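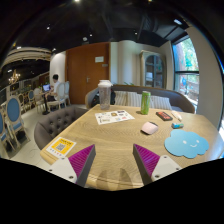
Bottle, can and something to read on the table.

Sunday, November 30, 2025

Well, the keys are in my hand and we're moving! Not far, mind you - the new unit is on the other side of Ullmont, up the lane behind the old dairy, and if you've been coming to us for years you could probably find it by following the smell of cellulose thinners. But it's a proper step up for a little workshop like ours and I've been itching to tell you all about it.

The place we're in now has done us well enough, only it was never built for cars. If I've got a van on the ramp I can't open the spray shop doors, and if there's a bike on the bench as well then somebody has to climb over it to get to the kettle. Last May we had three jobs in at once and one of them lived under a tarpaulin in the yard for a fortnight (sorry again to the owner of the cream estate, you were very good about it).

The new unit has room for 6 vehicles inside with the doors shut, which feels like a ballroom after what I'm used to. There's a separate bay for welding and fabrication, a decent height of roof so we can finally take the taller vans and horseboxes, and a small office where you can sit down and talk through your job without a compressor going off behind your head. It's got heating too. I've been promised it works.
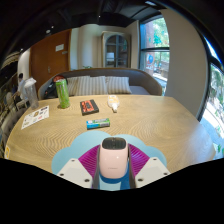
A few bits and pieces out on the table.

The bit I'm most excited about is the lathe. We've bought a second-hand Obradović, a great lump of a thing that came out of a closed-down toolroom, and it means I can turn up bushes, spacers and odd-sized pins here instead of sending them out and waiting. I've wanted one for as long as I've been doing this. It weighs far more than I'd bargained for, so it goes in first, before anything else is in the way, and the rest of the shop will just have to be arranged round it.

We're also going to be keeping Grollura underseal and cavity wax on the shelf for anyone who wants to do their own. A 1,000 ml tin of the wax does the sills and doors on most small classics, and I'm happy to lend you the long lance for the afternoon if you leave me a deposit. Bring it back clean, please. The last one came home with half a field in it.

Now, the practical side. We'll be shut for one week while everything gets shifted, and if your car is with us at the moment I'll be ringing you myself to talk about where it's going and when. Nothing will be left outside overnight, and anything that doesn't roll will go across on a covered trailer. Jobs already booked in keep their place in the queue. If you're waiting on a quote it may be a few days late, so do give me a nudge if you've heard nothing - I won't be offended!

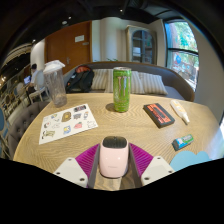
The phone number and email are staying just as they are. The new spot is a bit tucked away, so when you come up the lane, go past the Bristus tyre place and keep left at the fork, even though the right-hand road looks like the better one. It isn't, it goes to a farm and there's nowhere to turn a trailer round. There are spaces for customers along the front wall, and the speed limit on the lane is 30, though with the potholes I wouldn't fancy doing half that in anything with original springs.

One last thing. Clearing out the stores has turned up a fair old heap of spares that I'm never going to use, mostly brake bits, light units, trim clips and a box of 200 assorted grease nipples that I must have bought in a moment of madness. There are a couple of gearboxes as well, sold as found, and a pair of front wings for a Minor van that would do for somebody with patience and a welder. I'd much sooner they went to people who need them than carted the lot across town, so if you're missing something for your project, give me a ring or drop in and have a rummage. Most of it will go for the price of a few biscuits, and the wings I'm open to offers on. They're leaning against the back wall behind the parts washer.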